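Bench notebook - hand cell, equipment planning
30 Sep 2019

Second hand is bolted up and powered, working over the taped rectangle on the carpet. Budget numbers due to purchasing this week so getting everything down here while I remember it. 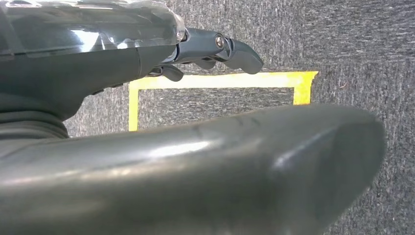
What we need to buy

Fingers first. Spare finger segments for the Pedlow hand, quote from August was 324 per set. Want two sets. The quote expired, need to ask for it again and see if they hold the price. Lead time 13 working days if in stock, no idea if not.

Hinge pins - buy a bag, not singles. Singles are silly money once you add shipping. Check diameter against the drawing before ordering, last time the drawing and the part did not agree.

Clear covers. Pedlow only sells them with the full housing kit. Asked if they would split it, no answer yet. Stulow can form one from our own mold but they want 300 up front for tooling. If we ever go to a third hand the tooling pays for itself, otherwise no. Leaving it in as optional line.

Bellows sleeve, one spare. Brasard has a generic one that looks close. Order one and try the fit before comitting to more.

Floor vs table

Still arguing with myself on this. Working on the carpet costs nothing and the tape takes a minute to lay down. But kneeling to reset objects gets old, and the tape ends are ragged so the corners are not a good reference for anything. Options:

- stay on carpet, buy better tape and a proper square. Cheap.
- low platform, rigid top, outline painted or routed in. Cairns does these cut to size, waiting on number.
- full height table. Means re-mounting the arm and redoing the reach limits. Not this quarter.

Leaning to low platform. If Cairns comes back too high then carpet + square until January.

Also, the big thumb-side segment blocks a lot of the wrist camera view when the hand is over the work area. Near half of the outline hidden behind it. So before we spend on a better camera, sort out where the camera goes. A sharper sensor looking at the back of a finger is no use to us. Add one adjustable bracket to the list, and a short right angle cable so it doesnt foul the sleeve. Put the camera upgrade on hold, move that money to spares.

Overhead camera - one, fixed, pointing straight down at the outline. Have a lens in the drawer that might do. Body only then. Get two quotes.

Consumables

Tape, yellow, same width as now. 9 rolls, that's the box quantity.
Wipes for the clear cover, the glare off it is bad enough without fingerprints.
Thread lock, small bottle.
Cable ties, always.

To do

- re-quote from Pedlow, ask again re cover on its own
- chase Cairns for platform price and thickness
- Brasard sleeve, order one on the card
- measure camera offset with hand half closed and again fully open, write both in here
- move the lamp and see if the reflection on the shell gets any better, free so try first
- ask the shipping desk if Pedlow freight can be combined with the arm service parts

Open question for whoever reads this: do we budget for a full spare hand or just the parts? Parts list as above gets us thru most breakages I can think of, but not a dead motor. Motor is factory repair only and the hand would be away the whole time. I've put the spare hand on a separate sheet, priority B. Write your opinion in the margin before Friday.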